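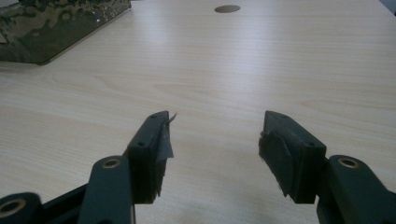

Vol. 7, p. 91

Figure 3. Open fingers over the tabletop, wrist view. The inner faces of both fingertips carry soft dark gray pads.

4. Labeling grasp and release from finger motion

4.1 Problem

The Plemen episodes are stored as continuous recordings. Each episode holds one wrist video per gripper, one head video, the two gripper trajectories and a finger opening value for each hand. No button is pressed when an object is picked up or put down. A policy can be trained on such data directly, but the analysis in Section 5 requires every episode to be divided into approach, hold and withdrawal, and the boundaries between these phases have to be recovered after the fact.

The simplest method is a fixed threshold on finger opening. We used this in early work and found it to be unreliable for two reasons. First, the opening at contact depends on the object. A pump bottle can be held by the body, the shoulder or the neck, and these differ enough in width that a threshold suited to one will be crossed late, or never, with another. Second, the pads compress. After the fingers meet the object the opening continues to fall for a short time while the operator squeezes, and a threshold set low enough to avoid false events will often fall inside this period.

A velocity rule does better on the first point and worse on the second. The closing speed drops sharply at contact when the object is stiff, but with thin-walled plastic both the wall and the pad give way, and the drop is spread over many frames. Operators also slow down before contact when the object is light and could tip over. The speed profile of a careful approach then looks much like the profile of a grasp.

4.2 Method

Nundo, the labeling procedure described here, combines the opening signal with a measure of image motion taken between the fingertips. The camera is fixed to the gripper, so an object that is firmly held should remain nearly still in the wrist view while the background moves. An object that is not held moves with the background. The difference between the two motions is used as evidence of a hold.

For each frame we compute dense optical flow and take the median over two regions. The inner region is the area between the pads. Its outline is computed from the current finger opening and the known geometry of the linkage, so that it narrows as the fingers close. The outer region is the upper part of the image, where the fingers never appear. The hold score is the length of the outer flow vector minus the length of the inner flow vector, divided by their sum plus a small constant. It lies near zero when both regions move together and rises toward one when the inner region is still and the outer region is moving.

The score carries no information when the gripper is at rest. During such periods the last valid score is kept, and the opening signal alone is allowed to propose an event. The two signals are joined in a hidden Markov model with three states: open, closing or opening, and holding. Transition probabilities were set by hand on a small tuning set and were not changed afterward. The most likely state sequence is found with the Viterbi algorithm, run separately for each hand. Events are placed at the first frame of holding and the first frame after holding.

Masking the fingers was found to be necessary. The pad edges are irregular and carry small loose parts that shift from one frame to the next, and flow computed on these parts is large and has no fixed direction. In a first version of Nundo the inner region extended up to the nominal pad face, and stray flow from the pad edge was enough to break a hold into two or more short holds. The region now stops short of each pad by a margin. The margin is constant in millimeters at the fingertip plane and is converted to pixels through the camera calibration. It costs some usable area when the object is narrow.

Holds on a narrow part of an object are therefore the hardest case. The neck of a pump bottle leaves only a strip of usable image between the pads, and that strip contains screw ridges, a repeated pattern on which flow is poorly defined along one direction. We let the inner region extend above the fingertips in this case, where the pump head provides a larger and less repetitive surface. The extension is applied whenever the masked inner region falls below a minimum width.
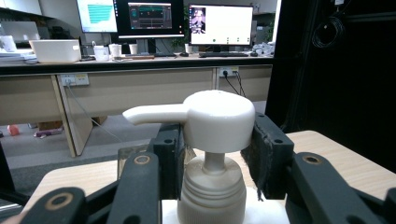
What does the hold score do when the operator carries an object past a cluttered background?

It rises faster and stays higher, as a textured background gives a strong outer flow; the difficult recordings are those in which the outer region shows only a plain surface such as the tabletop or a dark curtain.

In these recordings the outer flow is small even when the gripper moves quickly. The denominator of the score is then small too, and noise in either region has a large effect. We handle this by weighting the score by the texture in the outer region, measured as mean gradient magnitude. When the texture weight is low the gripper trajectory is used in its place: the expected background motion is predicted from the camera motion and an assumed distance, and the inner flow is compared with this prediction. The assumed distance is a single value for all tasks. It is wrong in most frames, but only the rough size of the motion matters at this step.

4.3 Recording setup

All recordings used in this section were made at the Le Roux site with two Nokden hand-held grippers, one in each hand. The operator sits at a light-colored table with dark curtains to either side. The head view covers the table and both hands, and it is used for checking labels but is not an input to Nundo. We kept it out of the method so that the same procedure could be run on older recordings that have wrist views only.

The pump bottle task asks for one bottle to be placed in, or taken out of, a long translucent bin. Either hand may be used and the operator is not told where to hold the bottle. Bin position was changed between sessions, as was the side of the table on which the bottle started. The low bin walls matter for labeling. A bottle lowered against a wall can stop moving before the fingers open, and some operators rest it there for a moment and shift their hold. The correct label for this pause is holding, even though the bottle is already supported from below.

Translucent material causes a further problem. The table grain can be seen through the bin floor in some views and not in others, so the texture weight changes as the gripper moves across the rim. We smooth the weight over a short window, which removes most of the sudden changes but delays the response slightly at the start of a fast withdrawal.

4.4 Agreement with hand labels

We labeled 400 episodes by hand. Two annotators marked the first frame of each hold and the first frame after it, working from the wrist view with the head view shown alongside. They worked independently, and differences larger than the tolerance were settled by a joint review. The full set contains some 1,000 holds, counting both hands and including holds that were given up and tried again.

An automatic event was counted as correct if it fell within 7 frames of the hand label and no second event fell within the same window. Under this rule Nundo agreed with the hand labels on 91 percent of events. The threshold rule and the velocity rule were both lower on every task, with the widest gap on bottles held at the neck. Removing the texture weight lowered agreement mainly in recordings with plain backgrounds. Removing the pad margin produced split holds throughout the set, as described above.

Errors were not evenly divided between the two kinds of event. Grasp events were usually early, by a few frames, when the operator had one pad against the object and the other still clear of it. The object then moves with the gripper for a short time without being held. Release events were usually late, in particular where the bottle stood against the bin wall and the fingers opened slowly along it. The annotators also differed most often on these same events, so part of the remaining error reflects an unclear boundary in the data.

Figure 4. Head view: pump bottle in the bin, both grippers open.
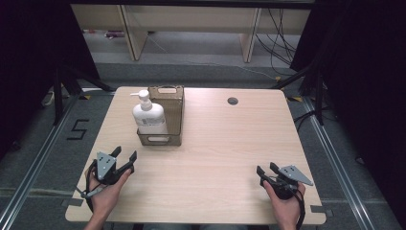

4.5 Limits of the procedure

The method assumes that a held object does not move relative to the fingers. Tasks with deliberate in-hand motion break this assumption, and for the few Plemen tasks of this kind we fall back on the opening signal and mark the labels as low confidence. Pressing a pump head with a closed gripper is a related case. The fingers are in contact with the object and the inner region may be still, but nothing is held between the pads, and the present state model has no suitable state for it.

Each hand is also processed alone. When an object passes from one hand to the other there is a period in which both hold it, and the two label sequences are not required to agree about its length. A joint model over both hands would be a direct extension, at the cost of a larger state space and a new set of transition probabilities.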